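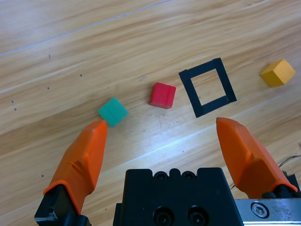
# Cubes, squares and the lines in wood

A cube is a solid shape with six faces. Every face is a square, and all the squares are the same size. There are three cubes on the table: a green one, a red one and a yellow one.

The black shape is a square too, but it is flat and has an open middle, so you can see the wood through it. A flat shape has only 2 dimensions, length and width. A cube has height as well.

## Why does a square look squashed?

A square has four equal sides and four square corners. Look at it from a slant and the corners seem to change. Some look too sharp and some look too wide. The square itself stays the same. Only the place you are looking from is different.

How much of a cube you can see changes in the same way. From straight above you see just the top face. From one side and a little higher up, you see the top and two sides, as with the yellow cube. You can never see more than three faces of a solid cube at once without a mirror.

## What are the streaks in the table?

The streaks are called grain. A tree grows a new layer of wood under its bark each year. When the trunk is sawn into planks, the saw cuts through those layers and they show up as long lines, some pale and some darker.

## Try it yourself

1. Put a toy brick on a sheet of paper and draw round it.
2. Lift the brick off. You now have a flat shape.
3. Look straight down at your drawing, then crouch until your eyes are nearly level with the table.
4. Draw the shape as it looks from down there, and put your 2 drawings side by side.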